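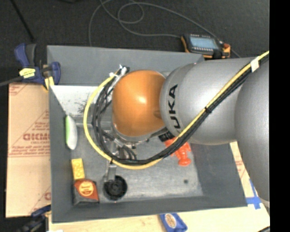 ## Selling the car: a thread

**1/** I sold my car last March and have been getting around Laramlow by bus, bike and foot ever since. A few people asked how it went, so I'm putting it all in one place.

**2/** Background. I live on the north side of Laramlow and work in Ukley. It's one bus, the 23, and it goes nearly door to door. If I lived on the south side I would still own a car.

**3/** The car was costing me $300 a month when I added up insurance, gas, parking and repairs. The loan was already paid off. I had been telling myself it cost almost nothing.

**4/** How I got that number: I went through a year of bank statements and marked everything car related. Car washes, the registration, two tires, the parking ticket by the dentist. It took one evening.

**5/** I sold it to a used lot called Rahimi. They offered $300 less than I wanted. I could have held out for a private sale, but I had already sat through two no-shows and I was tired of answering messages.

**6/** Bring the title, both keys and the service records. I forgot the second key and had to go back for it, and I had to go back by bus with the car sitting there on the lot. That was my first trip as a non-owner.

**7/** Call your insurance company after the sale goes through, with the paperwork in front of you. Mine wanted the bill of sale before they would stop billing me. I got a partial refund by check a few weeks later.

**8/** Now the bus. In the morning the 23 is reliable. I catch the 7:10, which gets me to work with time for coffee. The 7:25 is packed with high school kids and I avoid it.

**9/** Coming home is worse. The 5:40 is late more often than it's on time, and when it doesn't show at all you wait for the 6:10. I keep a book in my bag and I stopped making plans for before 7.

**10/** Get the monthly pass. I paid cash for the first two months because I thought I'd bike more than I did. I would have been ahead with the pass both times.

**11/** Groceries. I used to do one big trip every other week. Now I stop twice a week on the walk home and buy what fits in a backpack and one tote. I throw out less food. I also pay more for some things, since I can't stock up on sales.

**12/** Heavy stuff is delivered. Cat litter, rice, laundry soap, potting soil. I place one order a month and let the list build up until then.

**13/** The bike is a used Floromon with a rear rack and a step-through frame. It's heavy and slow on the hill by the water tower. I bought it for the rack and I'd buy it again.

**14/** Things I added to the bike: fenders, a bell, a better lock, lights that charge off a cord. The fenders made the biggest difference. Before I had them I showed up everywhere with a stripe up my back.

**15/** I don't bike in ice. I tried it one time, went down at the corner by the post office, and walked the bike home with a sore hip. From December to the end of February it stays in the hallway.

**16/** Winter clothes: I spent $300 on boots and a real coat. I'd been wearing a thin jacket for years because I only ever walked from a door to a parking spot. If you do this in a cold place, put that in your budget.

**17/** What I miss. Going to the lake on a whim. Dropping things off at the thrift store. Sitting in a parked car and eating lunch by myself with the radio on, which I didn't expect to miss at all.

**18/** What I don't miss. Moving the car for street cleaning. Scraping the windshield. The noise it made in reverse, which two different shops told me was normal.

**19/** My sister lives two hours away and there's no good bus. I rent a car for that, four or five times a year. The counter in Ukley closes at noon on weekends, so I pick up the evening before and pay for the extra night.

**20/** Reserve early for holidays. I waited too long before Thanksgiving and they were out of everything but a cargo van. I drove the van. It was fine, but parking it at my sister's was a project.

**21/** Doctor visits take planning. My regular doctor is on the 23. The eye doctor is on the other side of town and needs a transfer, so I take the whole afternoon off for that one.

**22/** Rides from friends: I take them when they're offered and I pay for gas or buy dinner. I try not to ask unless it's late or pouring. I didn't want my not having a car to become a chore for other people.

**23/** Someone asked about kids. I don't have any, so I can't tell you. The parents I see on the bus have strollers that fold with one hand and they all get on at the front.

**24/** Someone else asked if I saved the full amount. No. After the pass, the rentals, deliveries and a cab now and then, I keep a little over half of what I used to spend. It goes into savings on the first of the month so I don't get used to having it.

**25/** Would I go back? If I changed jobs, probably. If they cut the 23, definitely. There's talk of dropping the late evening runs, and I've written to the transit office to ask them to keep the 9:15.

**26/** If you're thinking about it, leave your car parked for a month before you sell it. Keep the keys in a drawer and write down each time you take them out. I did this the January before and took them out six times, four of them for groceries.

**27/** I'll answer questions tonight after the 5:40 gets me home. Bike rack questions too. I have the receipt for the rack somewhere and can look up the size.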